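Label printer firmware and media notes for July

Zistura has released a maintenance update for the desktop thermal printers used at the packing stations. It corrects the fault in which the printer feeds one blank label after waking from sleep and then prints the next label shifted toward the left edge. Stations on the Bhuiyan shipping software should install the update before the driver. Installing them in the other order leaves the old label size in memory, and it has to be cleared by hand from the front panel.

After the update, run media calibration twice. The first pass sets the gap sensor and the second confirms it. If the status light is still amber, open the cover, reseat the roll, and check that both guides touch the edges without bending the liner. Default darkness is now 30 percent lower than before. Faint barcodes on coated stock can be fixed by raising the setting in steps of 2 until they scan cleanly.

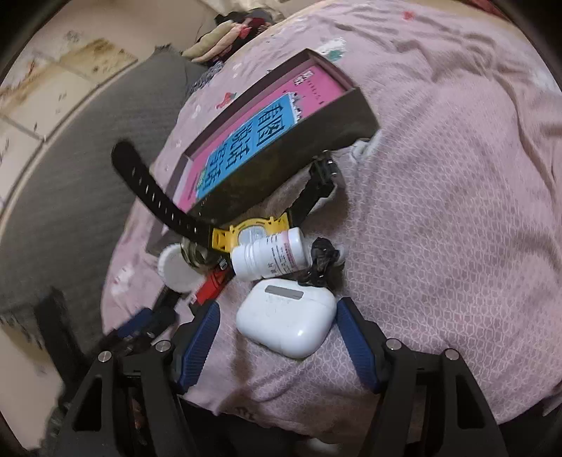
Direct thermal stock and ribbon stock are still being mixed up in reorders. The Tristell rolls are direct thermal and need no ribbon. The Dorkavham rolls need one and will come out blank without it. Both are sold in lengths of 2,000 labels, and the cartons look alike, so read the part number on the core. Neither adhesive is rated for fabric. Labels meant for packaging should go on a flat, rigid face, such as the long side wall of an open rectangular box, and should stay off any printed cloth underneath it. A label that wraps over a raised edge will lift at the corner and may not scan. Inserts, such as a bright pink card with a blue panel, should not carry the shipping barcode.

Print heads should be cleaned at every roll change with the power off. Heads with more than 50 hours of ribbon use since the last cleaning tend to leave a thin white line running the length of the label. Report any line that remains after cleaning to Keegan Bergeron, with the serial number and a printed configuration label.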